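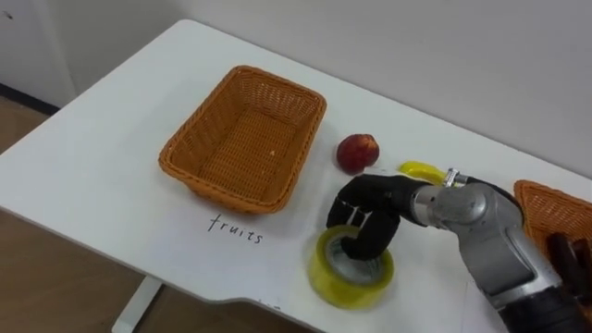 Clustmont, May

Home | Archive | Join | Help

Filed under: Kitchen & Pantry, Baskets

Hello all,

Someone wrote on Saturday:

> I bought two wicker baskets from Ouazzani and now everything lands in
> both of them, onions on top of plums. Does anyone label theirs? I don't
> want to tie tags on, they look fussy and they fall off.

I've been meaning to answer this all week, so forgive the length! We label the table, which my sister thinks is barbaric. It's just a plain white one, and I wrote "fruits" on it in black marker, right where the woven basket goes. Then when the basket goes off to the sink or out to the porch, its spot is still spoken for, and even my brother-in-law puts it back (mostly).

I did worry about the marker. On our old Radside table it wiped off with a little rubbing alcohol after 36 days, but do try a corner first, because tables differ and I'd hate to be blamed.

The other thing I'd say is leave the peaches and nectarines out on the tabletop until you've felt each one over. A soft one at the bottom of a basket will spoil its neighbors in no time, and wicker is a misery to clean once juice gets into the weave. I paid 20 dollars for mine at the Beltelitz market and I baby it.

Do tell us what you end up doing with the onions.

Comments

Marker on a table! My mother would faint. Trying it tonight.

Does the alcohol work on painted wood too?

An old toothbrush and dish soap for the weave, then dry it in the shade.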